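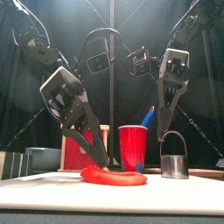
Print this post | E-mail this to a friend

3/26/21

I finished going through my grandmother's recipe cards this week. There were 233 of them in two tins, plus a stack of loose clippings from the Hisstead paper. Most of the cards are for cake. She didn't care much for cooking dinner and it shows.

Ailbhe Ó Néill, who lived next door to her on Kavanagh Street, gets credit on more cards than anyone else. Her brown bread is in there three times with three different amounts of buttermilk. I made the middle one on Tuesday's leftovers plan and it came out heavy, so I'll try the wettest version next.

A few cards have no title, only a list. One says flour, lard, salt, "the usual way." I think it's pie crust. My mother thinks it's biscuits. We have argued it twice on the phone.

I typed everything into one long file and put the cards back in the tins in the order I found them. The ink on the older ones is going brown, and I couldn't read the oven temperature on the plum cake. If anyone in the family has a copy, please send it to me before November, when I'd like to bake it for Dad.

We use cookies to improve your visit. By continuing to browse you accept our cookie notice. OK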